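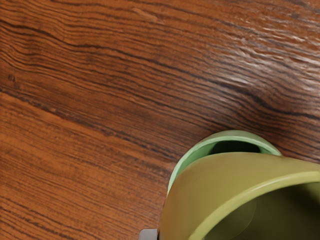

Two green cups on the wooden table, from the simulator at the Kumdale open day. Thread follows.

1/ Went to the open day at the Kumdale robotics lab this afternoon. It was my first time inside the building, though I've cycled past it for years. I took notes, so I'll put them up here in order. Long thread, mute if it's not your thing.

2/ You sign in at the front desk, get a sticker with a number on it and wait for your group to be called. I was 129. They ran the tour every half hour from ten and by the time I arrived the early slots had gone. Tea and biscuits in the corridor, free, decent biscuits.

3/ The tour had three stops: the simulation room, the arm workshop and a bay where they test mobile bases. Most people wanted the arms. I spent longest in simulation and that's what most of this is about.

4/ The simulation room is a plain office with the blinds down. Six desks, big screens, and one screen turned round to face the visitors. The software is called Gresilari and they wrote most of it themselves. The task they were showing is called Lu. I asked what it stood for and was told it doesn't stand for anything.

5/ Lu is a cup task. There are two cups on a table, one a light green and the other more of an olive, and the arm has to put one inside the other. Everything is computer-rendered. No real cups are involved at that stage.

6/ The picture at the top is the view close in over the table. The olive cup is nearest, and the pale one is behind it and partly hidden. At the very bottom, left of the olive cup, is the grey tip of a gripper finger. Easy to miss on a phone.

7/ I asked why both cups were green. The answer was that telling two similar colours apart is part of the test. They have other sets with a red cup and a blue cup, and those get better scores. The two greens are one of the harder pairs they use.

8/ The partly hidden cup is also deliberate. The starting positions are shuffled every time, and in a fair number of them one cup blocks the view of the other. The program has to work out where the rest of the rim is from the bit it can see.

9/ Somebody in my group asked about the wood. It has very strong grain, dark wavy streaks and a shine on it towards the top right. It looks like my gran's sideboard. The table surface gets swapped as well: wood, stone, plain grey, a tartan one. If you train on a single table, they said, the thing learns the table.

10/ They gave us some numbers. The Lu set has 1,645 recorded attempts in it so far. Of those, 203 were done by hand, meaning a person at a desk steering the simulated arm with a controller. The rest were run by the software and checked afterwards.

11/ We were allowed a go with the controller. It is much harder than it looks. You have one stick for sideways and forwards, another for height and turn, and a trigger to close the fingers. I knocked a cup over on my first go and pushed it off the table on my second.

12/ On my third go I got hold of the rim and lifted it, then let go too early. The girl after me, who I'd put at nine or ten, did it first time and went back to her biscuit.

13/ What I found difficult was depth. On a flat screen it's hard to judge whether the finger is beside the cup or in front of it. The staff use the shadows to judge it. Once they'd pointed that out I did a bit better, but my turn was over.

14/ Stop two, the arm workshop. Two arms on benches behind a clear screen, with a yellow line on the floor you had to stay behind. One was switched off with its covers removed so you could see the cabling. The other was stacking blocks and did it slowly, with long pauses.

15/ A man near me said he could stack them faster himself. The engineer agreed with him. She said speed comes last, and that they keep it slow on open days in any case — there's a limit set in the controller and visitors' hours always use the lowest one.

16/ The blocks came down once while we watched. The arm stopped, stayed put for a few seconds, then went home to its start position and waited for somebody to reset it. That got a bigger reaction than the stacking had.

17/ Stop three was short. A low wheeled base went up and down a marked lane in the bay and stopped when someone walked in front of it. It did that every time I saw. The floor there is very cold, wear proper shoes if you go.

18/ Questions at the end were in the canteen. The best one was whether something learned on simulated cups works on real ones. They said sometimes. A straight move across from the screen to a bench arm usually goes wrong at first — friction is off, or the real cup is heavier — and then they adjust and try again.

19/ Someone asked about jobs, as you'd expect. The reply was that this lab does research and doesn't sell to anyone, and that the bigger firms would have to answer for themselves. I thought that was fair as far as it went. Part of the room didn't.

20/ Practical stuff if you want to go. The next one is in August. Entry is free but you need to book for the tour slots. The 59 bus from Gitanley stops outside the gate. The car park was full when I got there and people were parking on the verge.

21/ Step-free access all the way round, including the simulation room, but the corridor between stops one and two is narrow and gets busy. There's a quiet hour first thing with smaller groups. Ask for it when you book.

22/ Photos are allowed in the simulation room and the bay. Not in the arm workshop, where there's some work belonging to a partner on the back wall.

23/ A couple of people have asked how long it takes. I was there two and a quarter hours including tea and the queue for the controller. You could do it in one and a half if you skipped the questions.

24/ Correction to 14: the arm with the covers off was the left-hand one, and it was switched on again for the later groups. Thanks to the person who messaged. I've booked for August and will have another go at the cups then.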